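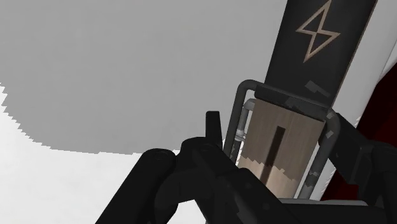 Finale night at our place: snacks, seating and keeping spoilers out of the kitchen

We've had people over for the Serondale finale every season since it started, and every November I get messages asking how I do the couch slushies or where I put everyone. So I've written the whole lot down, and next year I'm just sending you all this page.

If you don't watch it, Serondale is the one where they lock a bunch of strangers in a big draughty guesthouse in Brornurstead and make them run it. Somebody gets voted out at breakfast. My husband says it's rubbish and then sits through all of it with his arms folded.

Before anyone arrives

Log out of Gruvow and log back in by mid-afternoon. I know! It sounds silly, but two seasons ago the app wanted a password at the exact moment they were reading out the votes, and I was typing with one thumb while holding a tray of sausage rolls. Write the password on a bit of masking tape and stick it to the inside of the TV cabinet door.

Turn the captions on and leave them on. With a full lounge room you'll miss every second line otherwise, and half the Brornurstead crowd mumble anyway. Set the captions to white on a dark band if your telly gives you the choice, they're much easier to read from the back of the room.

Swap the batteries in the remote. Mine live in the third drawer with the birthday candles.

If you've got the afternoon sun coming in behind the couch like we do, peg an old doona cover over the curtain rod. Wooden pegs hold better than the plastic ones on a thick rod.

Seating

Floor people at the front, couch people in the middle, kitchen chairs at the back. Put the talkers on the kitchen chairs, close to the food, because they'll be up and down all night and you don't want them climbing over everyone. My sister is a kitchen chair person and she knows it.

Couch cushions slide about on floorboards, so I cut up that rubbery grip matting (the stuff you line drawers with) and put a square under each one. Works on tile too. It peels off clean afterwards and I've been using the same squares for years.

Give every floor person a baking tray. A proper flat one with a lip. It's a lap table, it catches crumbs, and it goes straight into the dishwasher at the end. Lay a damp paper towel on it first and the glass won't skate around.

Food you can eat without looking

This is my one rule and I'm strict about it. If you have to look down to eat it, you'll miss something. No soup, no salad, nothing on a skewer (we had an incident).

Sausage rolls, cut small before baking. Freeze the long rolls for 40 minutes first and the knife goes through without squashing them.

Popcorn, but melt the butter with a spoonful of oil so it coats instead of going soggy in patches. Salt it finely. I whizz ordinary table salt in the spice grinder until it's like icing sugar and it actually sticks.

Cheese and Vegemite scrolls. Make the dough in the morning, park it in the fridge, bake during the recap. Nobody needs the recap.

Sauce goes in a muffin tin, a different one in each hole. One thing to carry, one thing to wash, and it doesn't tip over when somebody leaps up because Bart Van den Broek has won immunity again. He was our favourite from his first season and I won't hear a word against him.

Couch slushies

Freeze cordial in ice cube trays the night before, nice and strong, twice what you'd normally drink. Blend a tray with a splash of soda water and spoon it into mugs. Mugs have handles and they don't sweat on the coffee table the way glasses do. If the blender's too loud, do them in the laundry with the door shut. I've stood in there on a finale night shouting "what happened?" more than once.

For spills, cold water first and blot, don't rub. Raspberry is the worst one. A bit of dish soap in cold water got it out of our beige rug, though I had to go over it 2 times and leave a folded towel on it overnight with the big dictionary on top.

The spoiler jar

It goes out east before it gets to us, so there's always someone who's peeked. Phones go in the big biscuit tin by the door. Anyone caught scrolling puts a gold coin in the jar and does the drying up. One year the jar paid for the pizza!

My neighbour lost her phone privileges for good after she told the whole room Wouter Leemans walked out in episode nine, when the rest of us were still on episode seven. We were so cross. He was the one who taught everybody to fold fitted sheets, remember? Tuck your hands into the two corners on the short side, flip one over the other, do the same at the far end, then lay it flat and fold it in thirds. I still do it that way and my linen cupboard's never looked better.

Voting sheets

Cut up old calendars and use the backs. Everyone writes their winner and their pick for the first tears, folds it, and drops it in the colander. Pencils only, after what a leaky biro did to the arm of the couch. If it does happen to you, dab it with methylated spirits on a cotton bud, working from the outside in, and test it somewhere hidden first.

Afterwards

Fill the sink with hot soapy water before the final ad break so things can go straight in. Leave the floor until morning. Popcorn vacuums up far better once it's gone stale and hard, and you'll find the rest of it under the couch cushions along with at least one pencil.

Leftover scrolls freeze well. Wrap them one by one, and pop them in the oven from frozen while you watch the reunion special.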